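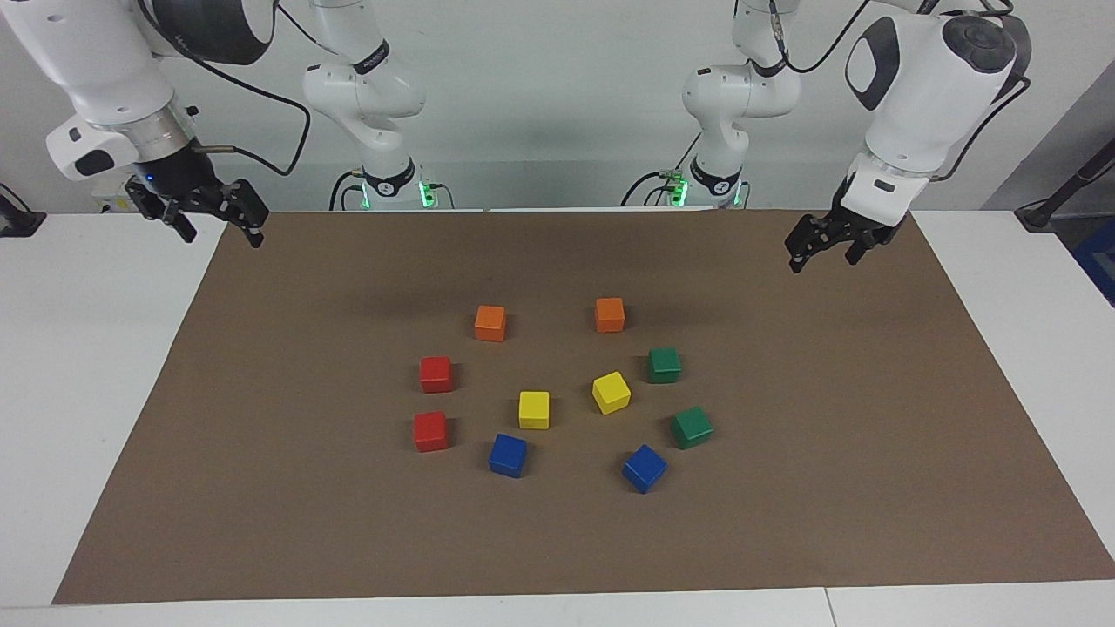 Small wooden cubes on a brown mat, two in each of five colors.

The wedding planner behind Panitance has worked 33 weddings this year and has cried at 3 of them, all over parking. She meets me at a coffee shop in Jilby with her phone face down, where it buzzes every few minutes like a trapped bee.

"People think I pick napkins," she says. "I do pick napkins. Mostly I stop families from sitting near each other."

Seating is her specialty, and she has opinions about it. She won't start a chart until the couple has handed over a list of feuds. "They always tell me there aren't any. Then I get an email at midnight with seven names and a diagram."

Her favorite guest count is 50. Past that, she says, you're feeding coworkers. She once talked a couple at the Urell Hotel down from twice as many by asking them to say something nice about each person on the list. They gave up somewhere in the groom's bowling league.

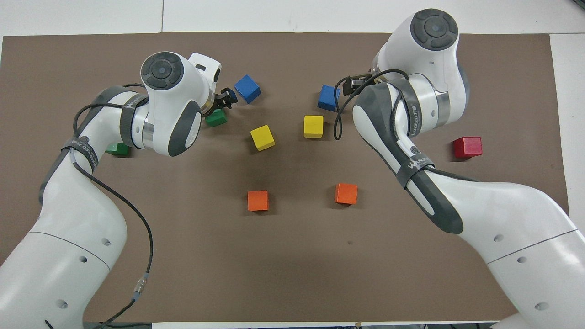 What about the couples who want no chart at all? She puts down her cup. "Then Grandma eats by the restrooms. Every time. She's too polite to run for a chair, and the college friends aren't."

She is softer on vows, which she thinks should be short and read from paper. Phones lock themselves at the worst moment. A groom at Pirzada Gardens spent a long while trying his passcode while the string trio went back to the beginning.

Is she married herself? "Courthouse, in December," she says, turning the phone over at last. "We stood the whole time, so I didn't have to seat anyone."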